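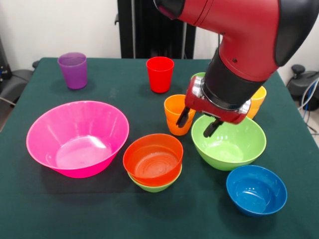
Open day draws a crowd to the Ninwood workshop

2025-01-25

If you were wondering why it was so hard to find a park near the old Ninwood dairy building at the weekend, the answer is that a good part of the town, and what looked like half of Grolldale as well, had come along to see the robots.

It was the first open day the Lalescombe workshop has held since it moved into the building in November, and the people who run it told us they had set out far too few chairs. Over 1,000 visitors came through the doors between morning tea and closing time, many of them families who had only meant to drop in on the way to the pool and were still there after lunch (the sausage sizzle out the front probably helped).

The favourite, by a long way, was the table-clearing demonstration in the back room. A red robot arm works over a table spread with a dark green cloth, with plastic cups and bowls set out on it in just about every bright colour you could name, and its job is to pick them up and put them away, cups with cups and bowls with bowls. It sounds like a simple enough thing, and any parent in the room could have told you how often it gets done at home, but for a machine with a two-fingered gripper it is a fair bit of work. A cup standing close beside a bowl leaves very little room for a finger to slip in, and bowls that are already nested have to be lifted together or pulled apart, depending on what the program wants.

The workshop calls the project Doãn, and it has been going for 2 years. The hope is that arms like this one might one day lend a hand in the kitchens of small halls, day centres and school canteens, where the washing up is never really finished and there are seldom enough people to do it. Everyone we spoke to at the workshop was careful to say that this is still some way off. For now the arm practises with picnicware, which is cheap, comes in cheerful colours and doesn't mind being dropped.

Children were invited to rearrange the table between runs, with the arm switched off and a staff member standing by, and they took to this with great energy. There was a good deal of debate about what would be the hardest layout to tidy, and some of the suggestions have been written down to be tried again later in the year.

Elsewhere in the building there was a display of old grippers and worn-out parts, a soldering bench for the over-twelves, and a talk on how the workshop trains its machines, which was so full that it had to be given a second time. The scones from the Grolldale bakery had all gone by two o'clock, so anyone hoping for one next time would do well to start there.

Gold coin donations at the door came to $2,779, and all of it will go towards new tables and stools for the after-school electronics club. The club meets at the workshop during term and has 3 places left for beginners. Ask at the front counter, or leave a note in the box beside the side door.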